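The handle comes first

Whitlock in December smells like linseed oil and hot tin roof. Every second garage has the door up by 3 and somebody's in there fixing something — a rake, a mattock, a kid's cricket bat that split in the first over. I came for the tool swap and stayed 2 nights longer than planned.

## Old heads, new handles

The swap started small, a few trestles outside the Jandell hardware store. Now it's 200 stalls and you can't park. People bring axe heads dug out of creek beds, hammers from under the house, chisels with no handle at all. Rust doesn't put anyone off. A loose grip does.

Talk to the regulars and it's all weight, taper, where the palm sits. Spotted gum for anything that gets swung hard. Hickory if you can get it and can stand the price. One bloke rubbed the same handle with wax for most of the morning and wouldnt sell it to me for any money.

Piseck, the little workshop behind the bakery, still turns its own. Four dollars extra if you want it shaped to your hand, and you do want it. They draw round your fingers on butcher's paper. Mine took 30 minutes and a meat pie.

## The plastic question

Not everyone's a purist. Trendo sells moulded grips two doors down and does a good trade, mostly to gardeners with sore wrists. Softer, lighter, won't splinter. The old hands grumble but I saw more than one slip in there at lunch time for a look.

My own view? Timber for the axe, anything you like for the trowel. Shape matters more than what its made of — fat where you push, slimmer where the fingers close.

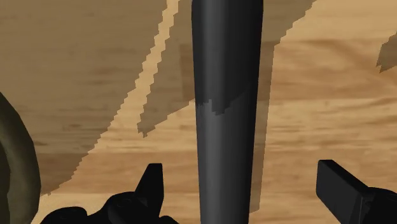
## If you go

Get there early, bring cash and a hat. The pie van runs out by noon. Camping's behind the oval, showers are cold, and the colour of the sky over the silos at tea time is worth the drive on its own.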